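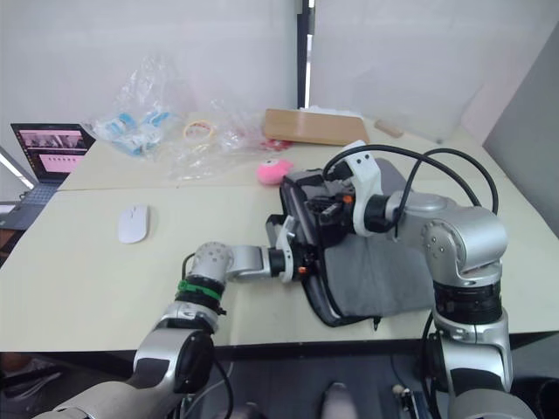 Both arms on the laptop sleeve at the Comberg bench.

The Fultelach student project resumed on 4 September 2019 with two-arm handling of soft items. Since July the group has logged 148 attempts at the sleeve task, and 85 met the scoring rule. The left arm grips first – the right takes the open end.
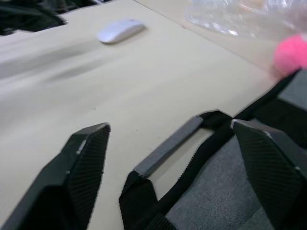
Grip width is now set per item in a shared table. Seven items are listed so far, and Chraibi cup entries may use up to 12 kg of added tooling.

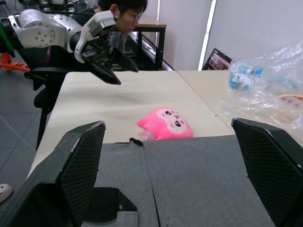

Pink plush toy on the table, second arm behind.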